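I've been putting off writing about my grandmother's letters for months, mostly for fear of getting them wrong. There are 324 of them, written from Zamau over the years she lived above the bakery, and my aunt handed them over in April in a box that once held Grirko crackers (the whole lot still smells faintly of salt).
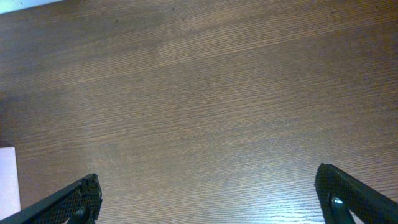 She never dated a single one, bless her. I've been sorting them by the weather instead, and by whichever neighbor she was mad at – the Mameck hotel gets a whole winter of grumbling over its noisy boiler. Her handwriting leans uphill as it goes, a bit like the grain in that brown tabletop, thin and wavy and close together, and after an hour of it my eyes want to slide off toward the right too. I get through five in an evening if the tea holds out.

So far I've typed up 54, and I'm still stuck on the one where she takes the ferry to Gil and comes home with somebody else's umbrella. If any cousins are reading, please write to me!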